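Skomus Greiferwechselsatz – Aufbau- und Vergleichsanleitung

Kapitel 3: Zwei Greifer am gleichen Objekt vergleichen

In diesem Kapitel wird beschrieben, wie Sie den Parallelgreifer Kolia und den Adaptivgreifer Cirnis nacheinander am gleichen Arm prüfen. Der Arm muss schon montiert und referenziert sein (siehe Kapitel 2). Für den ganzen Vergleich planen Sie bitte einen Vormittag ein.

3.1 Arbeitsplatz vorbereiten

1. Stellen Sie den Not-Halt so auf, dass Sie ihn mit der freien Hand erreichen.
2. Wischen Sie die Tischplatte ab und lassen Sie sie trocknen.
3. Stellen Sie eine volle, verschlossene Wasserflasche und ein Trinkglas mit Henkel auf den Tisch. Zwischen beiden soll eine Handbreite Platz bleiben.
4. Drehen Sie den Henkel vom Objekt daneben weg, damit die Finger sich beim Öffnen nicht einhängen.
5. Starten Sie die feste Kamera und kontrollieren Sie, ob beide Objekte vollständig im Bild sind.
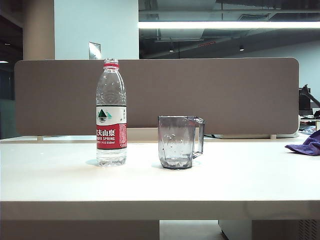

6. Speichern Sie diese Stellung im Controller als „Start A“. Alle Durchgänge von beiden Greifern müssen von hier beginnen, sonst sind die Ergebnisse nicht vergleichbar.

Hinweis: Durchsichtige Objekte sind für die Tiefenmessung schwierig. Wenn der Controller keine Tiefe am Glas meldet, ist das kein Defekt der Kamera. Geben Sie in diesem Fall die Greifhöhe von Hand ein.

3.2 Handgelenkkamera einstellen

1. Befestigen Sie die Kamera mit den 2 Schrauben aus dem Beutel am Flansch. Ziehen Sie die Schrauben nur leicht an.
2. Führen Sie das Kabel in einer lockeren Schleife entlang dem Handgelenk. Es darf sich bei voller Drehung nicht spannen.
3. Öffnen Sie im Menü die Seite „Kamera“ und wählen Sie den Fokus „fest“. Der automatische Fokus springt bei kurzer Distanz und verfälscht den Vergleich.
4. Fahren Sie den Arm mit langsamer Geschwindigkeit an das erste Objekt heran und beobachten Sie das Livebild.
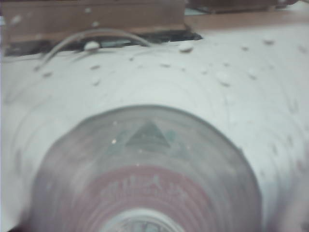 5. Stoppen Sie die Annäherung, sobald die Mitte der Greiferöffnung erreicht ist, und speichern Sie die Stellung als „Nah A“.
6. Ziehen Sie jetzt die Kameraschrauben fest.

Vorsicht: Greifen Sie nicht mit der Hand zwischen die Finger, solange die Anzeige am Controller leuchtet. Auch im Modus „langsam“ schließt der Cirnis mit voller Kraft.

Hinweis: In der Nähe vom Objekt ist das Bild der Handgelenkkamera immer etwas weich. Ein Text auf dem Etikett muss nicht lesbar sein. Wichtig ist nur, dass Sie die Kontur vom Hintergrund unterscheiden können.

3.3 Durchgänge fahren

1. Montieren Sie zuerst den Kolia. Laden Sie das Profil „Janssen weich“ und stellen Sie die Schließkraft auf Stufe 3.
2. Fahren Sie „Start A“ an, danach „Nah A“.
3. Schließen Sie den Greifer. Warten Sie auf den Signalton.
4. Heben Sie die Flasche eine Fingerbreite an, halten Sie sie kurz und setzen Sie sie wieder ab.
5. Tragen Sie in das Protokoll ein, ob die Flasche gerutscht ist und ob sich der Kunststoff eingedrückt hat.
6. Wiederholen Sie die Schritte 2 bis 5, bis das Protokollblatt mit seinen 39 Zeilen voll ist.
7. Wechseln Sie auf den Cirnis und beginnen Sie ein neues Blatt.

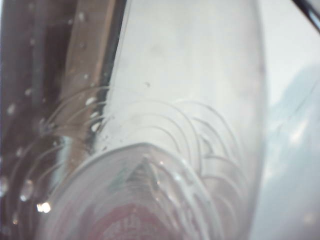 Text und Bilder: Natalina Leone
Technische Durchsicht: Ubaldo Negri
Stand: August

3.4 Auswertung

Legen Sie die beiden Blätter nebeneinander und vergleichen Sie zuerst die Spalte „gerutscht“. Der Kolia hält an glatten Wänden meistens ruhiger, dafür drückt er eine dünne Flasche schneller ein. Beim Cirnis ist es in unseren Versuchen umgekehrt gewesen. Für das Glas nehmen Sie ein eigenes Blatt und bleiben bei beiden Greifern auf Kraftstufe 2.

Wenn bei einem Greifer die Fehler erst gegen Ende vom Blatt kommen, kontrollieren Sie die Fingerauflagen auf Feuchtigkeit und Staub. Mit einem trockenen Tuch abwischen, keinen Alkohol verwenden. Danach wird die letzte Reihe wiederholt und im Protokoll mit „W“ gekennzeichnet.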